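Actualidad > Notas de prensa > Robótica de servicio
Noviembre | Redacción: Agnes Lindholm, comunicación de Hedow

Hedow y Gelavus enseñan a un humanoide a hacer la cama mediante control remoto

El programa Holleck reúne 3485 demostraciones registradas en dormitorios amueblados y entra ahora en su segunda fase

Hedow, empresa dedicada a la automatización de tareas domésticas y hoteleras, y la cadena de alojamientos Gelavus han completado la primera fase de Holleck, un programa para que un robot humanoide de dos brazos aprenda a arreglar una habitación a partir de los movimientos de una persona. El trabajo se ha centrado en la cama: estirar la funda nórdica, recoger las esquinas y dejar los bordes a la misma altura.

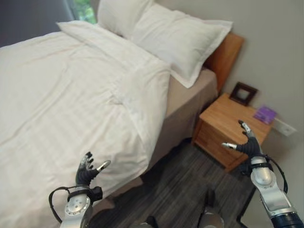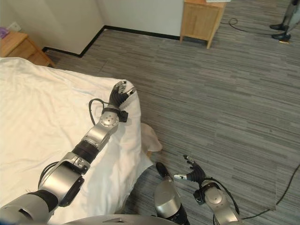
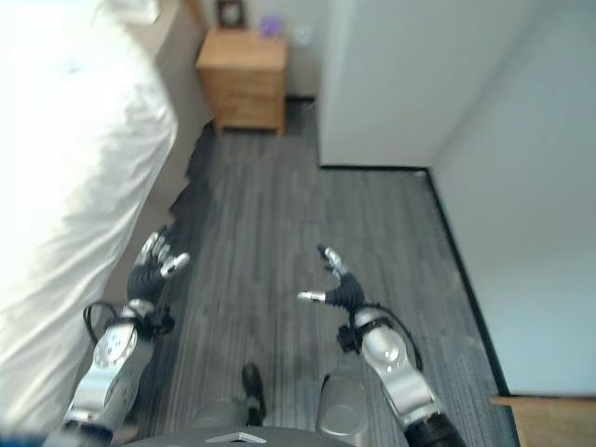
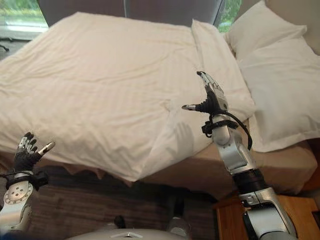
Los brazos y las manos del robot junto a la cama, en el dormitorio de trabajo del programa Holleck. Fotos: Hedow.

El método es la teleoperación. Un operador con guantes sensorizados y visor mueve sus propios brazos, y el robot reproduce el gesto en la habitación. Cada intento se guarda completo, con las imágenes y la posición de las articulaciones, y pasa después a una revisión en la que se descartan las tomas con errores de sincronización. Con las demostraciones aceptadas se entrena el modelo de control.

En la primera fase han participado 12 operadores, que trabajaron por turnos durante nueve semanas. Ninguno tenía experiencia previa en robótica y cuatro procedían del servicio de pisos de Gelavus. Según Wenche Hovland, responsable del programa en Hedow, esa procedencia se nota en los datos. "Una persona que hace camas a diario agarra la tela por otro sitio y da menos tirones. Hemos cambiado las instrucciones para todos los operadores a partir de lo que hacían ellos", explica.

La ropa de cama es un material difícil para un robot. Se dobla, se engancha y cambia de forma cada vez que se toca. Por eso las sesiones parten de situaciones distintas - la funda casi lisa, arrugada, colgando más de un lado - y el operador debe resolverlas sin mover los muebles de la habitación. También se graban los desplazamientos por el espacio que queda entre la cama y la pared, que en muchas habitaciones es estrecho.

"El agarre de un borde de tela con las dos manos sigue siendo lo que más tiempo nos lleva", señala Ivar Dahlgren, ingeniero de control. "El operador no siente la tensión del tejido y tiene que juzgarla con la vista. En la segunda fase probaremos guantes con respuesta de fuerza."

Esos guantes los suministrará Nepia, que se incorpora al programa como socio tecnológico. La segunda fase incluirá además la colocación de almohadas y el cambio de sábanas bajeras, y se desarrollará en 44 habitaciones de Gelavus con distribuciones diferentes. Las grabaciones se harán siempre en habitaciones sin huéspedes y con personal de Hedow presente.

Gelavus no prevé por ahora utilizar el robot en el servicio ordinario. Leif Blomqvist, director de operaciones de la cadena, indica que cualquier decisión se tomará cuando terminen las pruebas y se hayan comentado los resultados con la plantilla.

Contacto de prensa: Agnes Lindholm, departamento de comunicación de Hedow | © Hedow. Todos los derechos reservados | Volver arriba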